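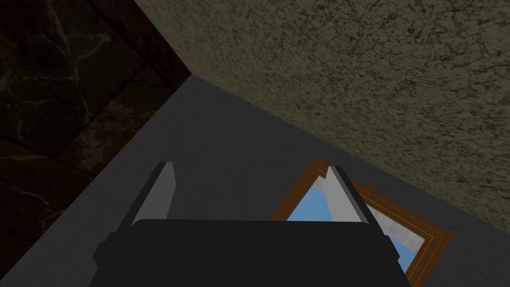

Porque é que o Drarden dá a cópia nocturna como concluída quando faltam ficheiros no destino?
Porque o estado "Concluída" só indica que a tarefa chegou ao fim sem ser interrompida. Os ficheiros ignorados pelo caminho ficam registados no log detalhado, que vem desligado de origem e tem de ser activado em Tarefas > Avançado > Registo.

Pedido n.º 281
Aberto em: 18 de julho de 2021
Produto: Drarden (agente de cópia), destino numa NAS Forell
Prioridade: Normal (pedi Alta, foi alterada pelo suporte)
Estado: Em aberto

Descrição inicial do cliente

Temos um servidor de ficheiros no escritório, a que chamamos Lưu, e uma tarefa do Drarden que o copia todas as noites para a NAS. O painel está verde há meses. Na semana passada foi preciso recuperar uma pasta de orçamentos e a pasta não existia na cópia. Existia a pasta de cima, existiam as pastas do lado, aquela não. Fui comparar origem e destino com uma listagem simples e há 2278 ficheiros na origem que não estão na NAS. A tarefa diz "Concluída, 0 erros".

Antes que me perguntem: sim, reiniciei o servidor. Sim, reiniciei a NAS. Não me parece que um reinício explique por que motivo um programa diz zero erros.

Resposta do suporte (Cliltcombe, 1.ª linha)

Agradecemos o contacto. Este comportamento deve-se normalmente a falta de espaço no destino. Verifique o espaço livre e actualize o agente para a versão mais recente. Caso o problema persista, volte a contactar-nos.

Cliente

A NAS está a menos de metade. O agente já estava na versão mais recente, vinha escrito no formulário que preenchi. Se faltasse espaço, esperava que falhassem os últimos ficheiros a ser copiados, e os que faltam estão espalhados por toda a árvore.

Suporte

Sugerimos desactivar temporariamente o antivírus e repetir a tarefa.

Cliente

Desactivado, repetida a tarefa, antivírus ligado outra vez. Continuam a faltar 2278. O mesmo número exacto. Um antivírus a bloquear ficheiros ao acaso não acertava duas vezes no mesmo total, digo eu.

Activei entretanto o registo detalhado, cuja existência descobri num fórum e não na documentação. O ficheiro de log enche-se de linhas destas:

SKIP path_len
SKIP path_len
SKIP attr_reparse

Não há legenda em lado nenhum. "path_len" presumo que seja o comprimento do caminho. O outro não faço ideia. 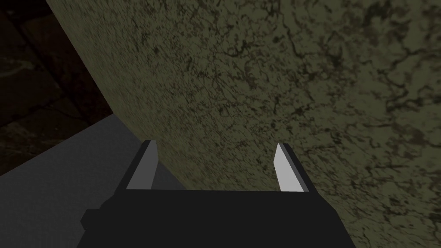
Separei então as linhas por código, que é trabalho que eu gostava de ver feito do vosso lado. Com "attr_reparse" há 179 ficheiros. Todos os outros são "path_len". Os primeiros estão dentro de pastas que alguém, numa migração antiga, substituiu por atalhos do sistema para outro disco. Os segundos são os clássicos nomes quilométricos: cliente, obra, fase, revisão, "versão final", "versão final corrigida", e por aí fora.

Suporte

O limite de comprimento de caminho é uma limitação do sistema operativo e não do Drarden. Recomendamos encurtar os nomes das pastas.

Cliente

Não me convence. O servidor tem os caminhos longos activados e os ficheiros abrem-se, gravam-se e copiam-se à mão para a NAS sem problema nenhum. Fiz o teste com uma das pastas em falta: arrastei-a, chegou inteira, abri uma folha de cálculo do fundo da árvore e estava boa. Se o sistema consegue e a NAS consegue, resta o agente.

De qualquer modo, a minha queixa principal é outra. Posso viver com um limite. O que não aceito é que um ficheiro ignorado não conte como erro, nem como aviso, e que o resumo enviado por correio diga zero.

Suporte (2.ª linha)

Analisámos os registos enviados. Confirmamos que o agente usa um método antigo de leitura quando a opção "Compatibilidade alargada" está activa. Esta opção fica activa nas instalações actualizadas a partir da versão 2. Passos:

1. Parar o serviço do agente.
2. Em Tarefas > Avançado, desmarcar "Compatibilidade alargada".
3. Em Tarefas > Origem, marcar "Seguir pontos de montagem", caso pretenda incluir os atalhos para outros volumes.
4. Iniciar o serviço e forçar uma cópia completa.

A cópia incremental não volta a avaliar os ficheiros anteriormente ignorados.

Cliente

Essa última frase merecia estar no início, e a negrito. Quem fizer os três primeiros passos e ficar à espera da noite fica exactamente na mesma, com o painel verde.

Feito. A cópia completa demorou a noite toda e parte da manhã. Voltei a comparar as listagens:

origem sem correspondência no destino: 0
ficheiros com tamanho diferente: 0

Recuperei depois uma amostra para uma pasta à parte e abri os ficheiros um a um, que de zeros escritos por programas já tive a minha conta. Abriram todos.

Atenção ao passo 3 se houver atalhos que apontem para dentro da própria árvore. Tínhamos um caso desses e a tarefa andou às voltas até eu excluir a pasta à mão. O agente não detecta o ciclo.

Suporte

Congratulamo-nos com a resolução. Podemos encerrar o pedido?

Cliente

Não. A cópia está resolvida, o relatório não. Criei de propósito um ficheiro com um caminho absurdo, voltei a ligar a compatibilidade numa tarefa de teste e o resumo continua a dizer "Concluída, 0 erros". Enquanto for assim, o vosso verde vale o que vale e eu continuo a correr a minha comparação à parte.

Suporte (2.ª linha)

O pedido foi reencaminhado para o desenvolvimento como sugestão de melhoria. Há uma revisão do módulo de relatórios prevista para novembro.

Cliente

Registo que um relatório errado é uma "sugestão de melhoria". Deixem o pedido aberto até sair essa revisão, que eu repito o teste com o mesmo ficheiro e coloco o resultado neste pedido.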